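Mets Robotics Club – FAQ

Last updated 22 October 2026

Who can join?
Anyone enrolled at Gilton, any major. No experience needed, we mean it. Bring a laptop if you have one.

When do you meet?
Tuesdays after 6, big lab. Door sticks – push.

What are you working on this term?
The tabletop sort task for the Clotbridge meet in December. Mixed bottles and kitchen stuff go on the table, arm has to pick each thing and put it in the right bin. Lying-down bottles are worth more points than standing ones, so practice those.
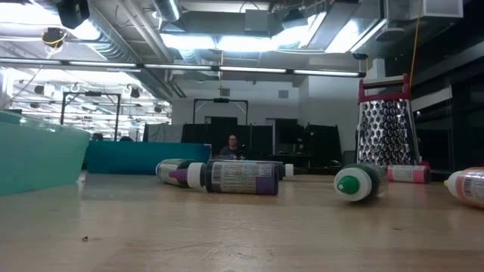 Eglė Adomaitis

Why the grater?
Shiny and full of holes. Depth readings hate it. If your grasp code can deal with a box grater it can deal with most of the kitchen list.

Can I use my own bottles?
Sure, caps on tight. Different colors help, we have plenty of clear ones allready.

How many practice runs do we have?
3,018 logged, 163 of those from first-years. Add yours to the sheet the same night pls.

Do I have to code?
No. Labeling, table setup, scoring, writing the report – all needed. Ask Edgars.

What does it cost?
Nothing to join. Travel to Clotbridge is up to 7 dollars each for the van.

I missed the sign up, now what?
Email Lino Cocco or just show up. Teams arent final untill the first week of December.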